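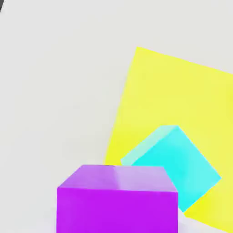

The paper mill at Skoteck opens its gates to the public on one morning each April, and places go quickly. I put my name down in February and was given the second tour, starting at half past ten. The train takes you as far as the town and then it's a 20-minute walk along the river, past the allotments and the old weir.

Janka Kadlec met us at the gatehouse with a box of ear plugs and hi-vis vests. She has worked in the finishing hall for most of her career and did the talking for the first half. The mill makes card and heavy coloured paper, mostly for schools, box makers and bookbinders. It used to make newsprint as well, but that line was sold and the building that held it is now the warehouse.

We began in the pulp store, where the bales come in by lorry. It is cold in there and smells of damp wood. From the store a belt takes the bales up to the pulper, a steel tub with a blade in the bottom that breaks everything down in water. You look in from a platform and it is like looking into a very large washing-up bowl. The dye goes in at the next stage. Boris Beneš, the colour man, keeps a drawer of every shade the mill has made, with 2,081 cards in it, each one dated and signed on the back. He let us take a few out. Two greens that looked the same to me under the lamp were plainly different when he carried them to the window.

The machine hall was the part most people had come for. The paper machine is 67 metres long and you walk the whole length of it on a raised gangway. At the wet end the sheet is hardly there at all, just a milky film on a moving mesh. By the far end it has been through the presses and over the drying drums and is being wound on to a reel. It is very loud and very warm. Take your coat off before you go in, as there is nowhere to put it down once you're inside.

The finishing hall was quieter. Reels are cut into sheets there, and the sheets are checked by hand at long tables. Janka showed us how to fan a stack and listen for a damaged sheet. I couldn't hear any difference.

Tea was in the canteen, with poppy seed cake. Dalibor Hudec, who manages the site, took questions. Most were about water. The mill draws from the river and cleans what it puts back in its own settling ponds, which we saw from the canteen window but didn't visit - a pity, as several of us had asked.

There is a small shop by the gatehouse selling offcuts by weight. I came away with a bag of mixed card, mostly reds, and a notebook. It takes cash only. The last tour leaves at two and the car park gate is shut at four.

We use cookies to remember your settings. Accept | Manage

14 shares | 2 comments

Recent visits
Mekonnen coffee roastery, behind the counter
A morning at the Isik tile works
The Jukeo button museum
Bell founding with Duarte Nogueira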